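Home / Student work / Project reports

How students in a shared house dry their clothes
Project report, second year, Household and Environment module
Author: Vilhjálmur Vigfúsdóttir
Handed in: 29 May 2025

1. Why I chose this subject

When I moved to Stiston I lived for the first time in a house without a drying room. At home we had one in the cellar and I never thought about it. In my new house the wet clothes were hanging on doors and chairs, and in winter the windows had water on the inside every morning. I wanted to know if other students have the same problem and what they do against it.

2. How I worked

I visited six shared houses, four in Stiston and two in Plundon. In each house I talked with one or more of the people who live there, and I asked to see the place where the clothes are dried. I also left a small humidity meter in the main drying place for five days. My teacher advised me to use the same meter in all the houses, so the visits had to be made one after another and the weather was not equal. This is a weakness of the project.

3. What I found

Most houses use a folding rack in the living room or in the corridor. In one Plundon house the rack stands in the bathroom, and there the meter gave the highest values of all, also at night. The students told me that they keep the window shut because of the noise from the road.

The house in Pirnholm Street was different. They have a rule that the heavy things, such as jeans and bath towels, are washed only when somebody is at home to open the windows. It is a simple rule and they wrote it on paper beside the machine. Their values were the lowest, but the house has also the biggest rooms, so I cannot say which of the two is the reason.

Many students believe that a warm radiator is enough. From what I read for this module, the water must also leave the room, otherwise it goes to the coldest wall. Two of the houses had dark spots in a corner behind a wardrobe.

4. Towels and cloths

Towels were named in every talk as the slowest thing to dry. Some people have changed to thin microfibre ones for this reason. I did not test the materials myself and I can only repeat what I was told.
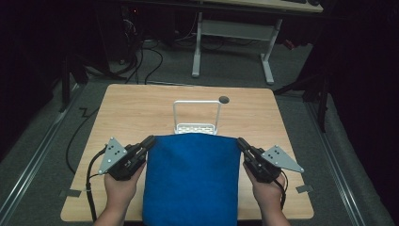
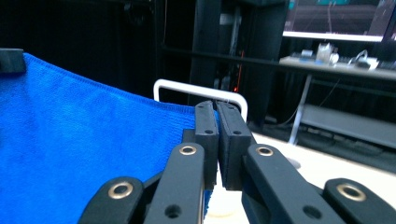

5. What I would do differently

I would begin earlier in the year. My visits were in spring, when people already open the windows more often, and the problem is surely bigger in the cold months. I would like to compare with July too, but then most students are away. A second meter, placed outside, would also help to understand the numbers.

6. Thanks

I thank the people in all the houses, and Mạch for correcting my English in sections 1 to 3.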